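Ink, envelopes and a very slow press: talking to Aranka Lengyel

Sat 20 August

Caught Aranka Lengyel between two deadlines, which she says is the only way anyone catches her. She runs Clonine, a one-woman stationery studio over a bike shop, and she had a birth announcement on the drying rack and a menu order due out by four. We talked while she cut paper. I typed as fast as I could so forgive me.

Her thing is thank-you notes. She does birthday cards and the odd party suite to pay the rent, but the notes are what she cares about. Small flat cards, one color, heavy stock, almost no decoration.

"People buy the fancy ones and then they're scared of them," she says. "They sit in the drawer. I've got customers who bought a box of ten from me four years ago and they've still got nine."

So she went plainer. Took the gold foil off. Took the word Thanks off the front too, which her stockists hated.

"Pavithra nearly cried. She said how will anyone know what it is. I said, they'll know because they wrote in it."

Pavithra is Pavithra Panicker, who owns Besow, the gift shop that has carried Clonine cards from the start. I called her afterward. She remembers it a bit differently. "I did not cry. I said put a sticker on the box." There is now a sticker on the box.

How she got here is kind of a muddle. She studied printmaking, quit, worked the counter at a copy place, then bought a tabletop press from a retired printer named Arumugam who wanted it out of his garage before the summer. She paid him in installments and he threw in the type.

"Two cases. One of them was missing all the lowercase e's. Have you ever tried to write anything to your grandmother without an e?"

She still has that case. Uses it for monograms.

The first batch she ever sold was 100 cards with a fern on them, and the fern was upside down on a good part of the run. She sold those as well. "It's a fern. Who's checking."

I asked about pricing because readers always write in about pricing. She doesn't love the question. Her cards cost more than the supermarket ones, less than the ones in museum shops, and she figures each one by how many times it has to go through the press. One color, one pass. Two colors and the price jumps, and so does her blood pressure, since the second pass has to land right where the first one did and the paper swells on humid days. July was awful. She threw out most of a lemon design and ended up cutting the good bits down into gift tags.

Last year's total was 1,318 boxes. She knows becuase she folds every one of them herself, in front of the TV, and keeps a tally on the back of a calendar.

"I got a quote for having them folded. I looked at the quote. I went back to folding."

What about the paper, I said. Big mistake, that was twenty minutes. Short version: cotton stock for anything printed deep, and a smoother sheet from a small mill line called Stemine for anything people will write on with a fountain pen. Cotton drinks the ink. Letters go fuzzy. She keeps a jar of customers' cheap ballpoints on the bench and tries every new sheet with all of them, and if the ballpoint skips she sends the sample back.

"Most people are writing these at the kitchen table with whatever pen came from the bank. It has to work with the bank pen."
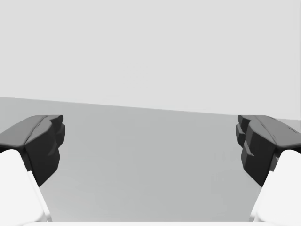
She gets asked what to write more than she gets asked about anything else. Customers email her drafts. Strangers, some of them, asking if it's okay to thank an aunt for a check without saying the amount. (She says don't say the amount. Say what you spent it on.)

Her own rule is three sentences. What it was, what you did with it, when you'll see them next. Then sign it and get it in the mail before you can read it over.

"Reading it over is how they end up in the drawer."

And late ones? Send them. She mailed a note last spring for a casserole dish she was given when she moved in, and that was two apartments ago. The woman called her up and they were on the phone an hour. Don't apologize for more than half a line, she says, or the whole card turns into an apology and the poor dish never gets a mention.

She's not snooty about email, by the way. I tried to get her going on it and she wouldn't bite. Most of her own thank-yous go by text. The cards are for when somebody went out of their way.

Next up is a set for kids, with ruled lines and a big blank space for drawing, in a green she has mixed and remixed and still isnt happy with. Besow will have them first. She'd hoped for back to school. It'll be later than that – "put fall, just put fall" – and she wants a matching envelope with the address lines printed on, as her nephew writes his addresses straight up the side.

Then the timer went and she had to get back to the menus. She gave me a box on the way out, the plain gray ones with the sticker. I owe her a note now. Three sentences, bank pen, tonight.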